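Left arm planner picks a path through the open lid - how do I get the collision model to respect it?

Asked in Motion Planning, 14 votes

Hi all! I'm having a great time getting our two-arm robot to work on an appliance with a hinged lid in simulation. We use Samby for planning and Eren for the scene state. The left gripper has to work right beside the black base unit, near the small white tray, with the lid standing open over on the left. The right arm just holds a parked pose.

With the lid closed, every plan is fine. Once it's open, the left elbow gets routed straight through the lid panel in 10 of 30 runs. The planner reports zero collisions! Both views are from the same setup:

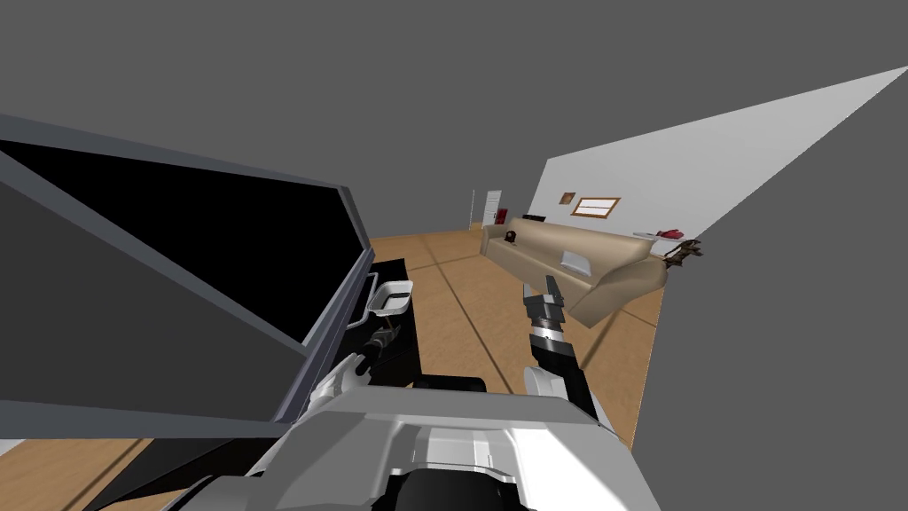
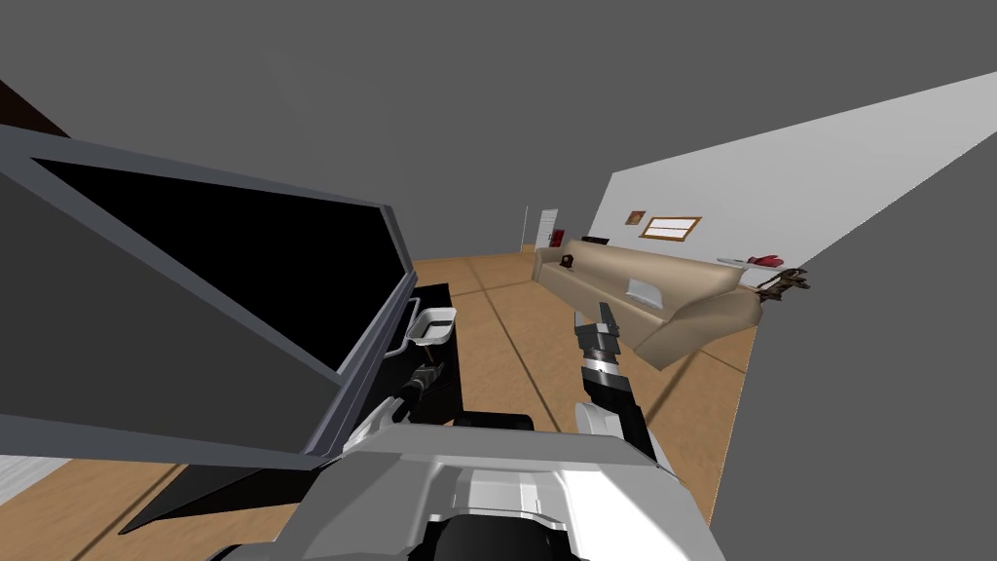 Lid open, left gripper near the white tray, right gripper up in front of the couch.

I already tried more padding on the arm links (no change) and a finer path check. Any ideas?

- meltonfan

Answer 1 (accepted), Gordon Lavoie, 58 votes

Fun one, I lost most of April to this. I bet your collision mesh is still in the closed position. Eren publishes the hinge angle for display, but Samby builds its collision tree once at load and only moves the parts you list as articulated. So the lid you see and the lid the planner sees are two different lids.

Add the lid link to the articulated list, then call the scene refresh after the hinge stops moving and before you ask for a plan. Turn on the collision overlay too - if the shape is lying flat on the base, you've found it.

Keep the parked arm in the scene as well. People drop it to save time and then the left arm swings into it.

Answer 2, grarkon_user, 3 votes

Did you try a different planner? I switched to the Grarkon one and mine got better, didn't look into why.

Comment from meltonfan: Gordon, the overlay showed the lid shape flat on the base, just like you said! Added it to the list and got 30 clean runs out of 30. So happy, thank you!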